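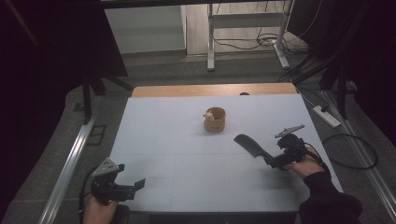
Why a Comb Can Pick Up Paper

Everything around you is made of atoms. Each atom contains smaller parts called electrons, which carry a negative charge. Most of the time an object has equal amounts of negative and positive charge, and the two cancel out.

Rubbing can change this. When a plastic comb moves through dry hair, electrons pass from the hair to the comb. The comb is now negative and the hair is positive. Charge that stays in one place like this is called static electricity.

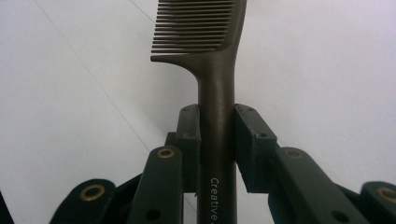
Plastic is an insulator. Electrons do not move through it easily, so the extra charge stays near the spot that was rubbed. A metal spoon is a conductor. If you hold it in your bare hand, the charge flows away through your body.

Test it yourself

1. Tear thin paper into pieces smaller than a fingernail.
2. Run a plastic comb through clean, dry hair for 20 strokes.
3. Hold the comb just above the paper. Do not touch it.

The paper has no overall charge, but the comb pushes the electrons in it slightly away. The near side of each piece becomes a little positive and is pulled toward the comb.

Damp air lets charge leak off the comb, so the test works best on a dry winter day. If the paper does not move, dry your hair again and use smaller pieces.

Words to know
Charge: a property of matter that makes it pull or push other matter.
Insulator: a material that charge cannot move through easily.

Text by Bhupendra Dubey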